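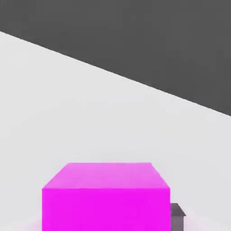
Progress report to the Claller fund, 06/02/2024
Project: Villanueva student robotics club, simulated block lifting

Work since the last report has been in simulation only. The test setup uses a magenta cube on a plain light grey surface with a dark background. Students wrote the scene files and the control script.

The club ran 100 trials at the Eluvdale site. The arm closed on the cube and lifted it in 60. Most failures came from a late stop on approach, and the script has been changed to slow the arm earlier.

Spending is within budget. Two licences remain unused.

Next period: repeat the trials with 5 start positions, then move the script to the Talau arm. We ask that the hardware payment be released in February as planned.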